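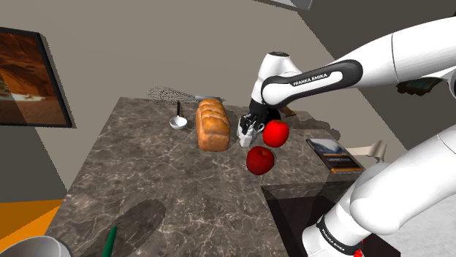
Bread and two apples on a dark counter.

On the Keeping of a Household Bread Record

July 28, 2026
Filed under: Home Baking, Records

Readers of this site have asked on several occasions how the bread record is kept in our house, and whether the practice is worth adopting in a household that bakes only once a week. The present post sets out the method in use since April, together with the changes made to it this summer.

The record is a plain ruled notebook. Each loaf receives one page. At the head of the page are entered the flour, the weight of water, the room temperature at mixing, and the time at which the dough was set to rise. The lower half is left blank until the loaf has been cut. No remarks on flavor are to be entered on the day of baking. I adopted this rule after reading back my earliest pages, nearly all of which describe the bread as very good.

The recipe under review is the Peltlow tin loaf, given to me by Eckhard Brandes when we shared a kitchen in Pustau. It is an enriched white dough with milk and a small amount of butter, shaped into pieces and set side by side in the tin. The original card calls for 12 grams of salt. I have settled on 11. Mr. Brandes has been informed and does not agree.

Two matters required attention during the period.

The first was the second rise. The card states that the dough should be left "until ready," and for several weeks the loaves were put into the oven too early. The pages show it plainly: tight crumb, a split along one side, and a crust that came away from the slice. A longer rise in a cooler room has corrected the fault. On warm days the tin is now placed in the pantry, which faces north, and is checked by pressing a floured finger into the dough near the end of the tin. If the mark fills slowly, the oven may be lit.

The second was storage. Forough Esfahani wrote to recommend a cotton bag inside a lidded box, and her advice has been followed. A loaf baked on Saturday is now fit for sandwiches until Tuesday and for toast a day or two after that. Paper alone was tried and has been given up. The refrigerator was tried once.

Some correspondence has also been received concerning flour. Dirk Sperling asks whether strong flour is needed for a loaf of this kind. In my experience it is helpful but the ordinary sort will serve, provided the water is reduced slightly and the dough is kneaded a little longer. His further question, on rye, falls outside the scope of this post. I have baked only 5 rye loaves in my life and would not recommend any of them.

The ends of the loaf are dried and kept for crumbs. These go into the apple pudding described here last autumn, for which a firm, sour apple remains the better choice.

Corrections to the earlier post on tin sizes have been made in the text. Comments are open until the end of next week.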